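The Desk That Holds Two Baskets

When I moved to Falside in September, I owned one desk and no drawers. Every evening the desk was covered with cables, letters and cleaning cloths, and every morning I pushed them to one side.

A neighbor from the Undier building advised me to try baskets. I was doubtful, for in my country a basket is for bread. But I bought a pair at the Ackah market, and for 7 weeks I have kept to the same habit.

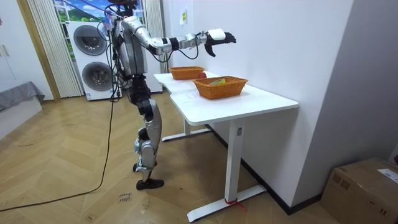
Wicker is kind to a white tabletop, and it brings a little warm color into a plain room. I prefer two sizes. The larger one should stand where the hand reaches it easily, and the smaller can go toward the back. Do not fill them to the top. A basket that is full becomes a second mess, only with walls.

Measure before you buy. My desk is 148 centimeters wide, and two baskets still leave me a good space for writing. On Sunday-quiet evenings I empty both of them and begin again with the cloths.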